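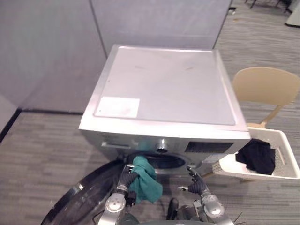
Laundry corner, September edition

I finally gave in and started washing darks at home again (the place on Brultham was up to 390 a year for me, ouch!). My rule now is one small load, 2 or 3 things, and I leave plenty of room in the drum. Teal and black go in together just fine on cold, at least in my house. Big heavy black stuff I shake out first so it doesn't go in as one lump. 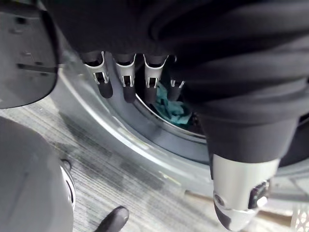
Your tips

Eoin Dunne wipes the rubber ring after every wash and leaves the door open overnight. I keep forgetting! Send me yours before the next issue.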